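4/26/18

Produce storage trial, kitchen bench, writing this standing up so excuse the hand. Second round of the bag thing. First round notes are in the green binder, or were, if they've been moved please put them back.

What we're after, same as before: does it matter what the fruit and veg goes into between the shop and the fridge, and how long can it sit out in a bag before it starts to suffer. Litach wants something for the handout by end of April. They want one page. I have a feeling it'll be two.

Materials on hand
– thin plastic carrier bags, mixed, whatever people bring in
– Drurero paper sacks, the small size (box of 32, opened last week, some have gone already)
– the mesh bags, washed
– one roll of Zwane produce liners, perforated
– kitchen scale, the flat one. The other one still reads heavy, don't use it
– masking tape, marker, the notebook

Scale check first. Empty mug, three tries, same number every time. Good. Zeroed with the tray on it. If you take the tray off and forget, everything after is wrong, ask me how I know (see last round, page with the coffee ring).

Paper sacks. Started with these because they're the easiest. Apples in one, onions in another. Sack stands up by itself if you fold a cuff at the top, maybe two fingers wide. Without the cuff it flops and the apples roll out. Bottom seam held on all of them today. Last round one went after a damp cucumber sat in it overnight, so no cucumbers in paper this time, or rather one cucumber in paper on purpose, labeled P-3, to see if it does it again.

Mesh. Nothing much to say. Everything breathes, everything also gets bumped. Pears came out of the mesh with a grid pressed in the skin from one afternoon on the bench. Does it turn brown later? Check tomorrow. Small stuff goes straight through, don't bother with cherry tomatos.

Liners. The perforations are too far apart I think. Fog on the inside after lunch with the greens in. Wiped it, weighed the paper towel before and after, difference too small for the scale to see. So either it's nothing or we need the better scale. Wrote to Lestano about borrowing theirs, no answer yet.

Mixed load. This is the part people at the handout meeting kept asking for, because it's how everyone does it – one bag, all of it in together, heavy at the bottom if you're lucky. So did a mixed load and packed it the way I'd pack my own. Total on the scale with bag: 891 g. Wrote that down twice because I didn't believe it, seemed light. Weighed again, 891.

Packing order, for whoever repeats this:
long yellow one first, flat along the bottom
chayote on that
grapes last, on top
top of the bag left open, no knot

The chayote is a good test piece, hard and ridged, and it stays where it's put. It would also happily crush anything soft under it so it doesn't go on grapes, ever. Thought about going the other way round for comparison (grapes under) and didn't have the heart. Somebody should. Cheap grapes.

Open top vs knotted: I want both but today only open. Folding the rim down and outward gives you a wider mouth and you can see what you have. It also won't stay folded. Thin plastic has its own ideas, one side always comes back over. Tried clipping it with a clothespin, works, but then you've got a clothespin to find every time. Tape works and tears the bag when you take it off.

Leaned the bag against the wall at the back of the bench, otherwise it slumps. A slumped bag shifts the load sideways and then you're testing something else. Should be written in the method: bag supported on one side. Adding it.

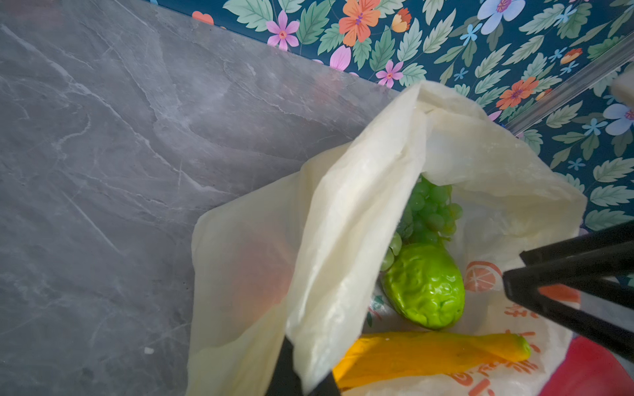

Mixed load, open top. Grapes, chayote under, long yellow one at the bottom. Orange slice print on the bag.

Loose grapes. There are always a few off the stem and they go down the side. For the handout I'd say take the loose ones out and eat them first, no need for a test to back that up. For our purposes they stay in, but note them separately when we check condition, because a grape with an open stem end is going to go soft ahead of the rest and I don't want it blamed on the bag.

Printed bags vs plain. Asked last time whether the ink matters. Can't say. None of it rubbed off on a damp towel, that's all I tested, one bag, one corner. What does matter is that the print hides things. Clear or cloudy plastic, you can see some color through the side and remember what's in there. Under the printing you can't. Half the waste people reported in the first questionaire was stuff they forgot they had. So maybe a line in the handout about that, plain side facing out. Feels silly but it's free.

Check times: end of today, tomorrow morning, tomorrow end of day. Then stop, it's a counter test, no one leaves it longer than that (they do. but we're not testing it).

Scoring, keep it simple, numbers 0 to 3
0 same as when it went in
1 a mark or a soft spot, would still serve it
2 would cook it, wouldn't serve it
3 out
Half points not allowed, we argued over half points for an hour last round and it changed nothing.

End of day check
Paper, apples 0, onions 0
P-3 cucumber 0, bottom of sack slightly dark, not through
Mesh pears 1 for the grid marks. Arguable. I'm saying 1
Liner greens 1, edges limp, fog back again
Mixed load: chayote 0, yellow 0, grapes 0 on the bunch. Loose ones 1

Didn't unpack the mixed load to score it, just looked and felt down the side, because unpacking and repacking is handling and handling is what does the damage. Full unpack only at the last check. Please stick to this. I know it's tempting to have a proper look.

To do
– second clothespin test, wooden one, the plastic one slips
– knotted bag, same contents, same order, new grapes
– ask for more plain bags, we have loads of printed and hardly any plain
– buy another chayote, the shop on the corner had them in a crate by the door
– retype the method with the wall support in it
– chase Lestano about the scale
– wipe down bench at the back, sticky
– check whether Litach wants weights in grams or ounces, I've been doing grams and I bet they want ounces

Budget: nearly all of the produce money for the month is gone and there's one more round to do. Produce that scores 0 or 1 at the end goes in the fridge for lunches, label it with the date it came off test. Anything at 2 goes in the soup pot.

One more thing, the bench. It's a bad bench for photos, busy pattern underneath and busy pattern behind. Fine for the notebook. For the handout we'll want a plain sheet of paper down first, there's a roll of it behind the door.

Left everything in place with tape marks on the bench. Don't move the bags to make tea, use the other end.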